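Willgate Incident Reports: notes for anyone using the data

Hello! I put this collection together because I wanted one tidy place to look up how breaking news about emergencies gets corrected as the hours go by, and I couldn't find one.
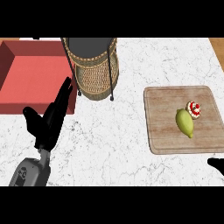 So I started saving live updates myself, first in a spreadsheet (a horrible one) and then in the folder you've just downloaded. Each row is one update: the time it went up, the headline, the body text, and whatever casualty figure was being given at that moment. When an outlet quietly changed a number without a new post, I logged that as its own row and put "silent" in the type column.

What's covered

There are 53 incidents in all, mostly train crashes, factory fires and floods, plus 13 that were treated as attacks at first. Of those, 2 were later put down to gas leaks. I've left the early wording exactly as it was, mistakes and all, so please don't quote it as fact!

Files

updates.csv has the lot.
incidents.csv has one line per event, with the final figure.
duro/ holds the output of Duro, my little script that lines up matching updates.
tsao/ is the older Tsao export. Keep it if you need the old row numbers, otherwise bin it.

Things that will trip you up

Times are local to the event, and I got the clocks change wrong in a batch from March. Fixed now, but the Tsao export still has the old ones. Some incidents have up to 32 updates and others have hardly any, so don't average across them without thinking about it. Place names follow whatever the outlet used, which means the same station can turn up under several spellings.

Fovach, the search page, is still half built. It works for headlines but not body text, and it sulks if you type an apostrophe. I'm hoping to sort that by September.

Spotted a wrong time or a missing correction? Open an issue with the row number and a link to the page you're looking at.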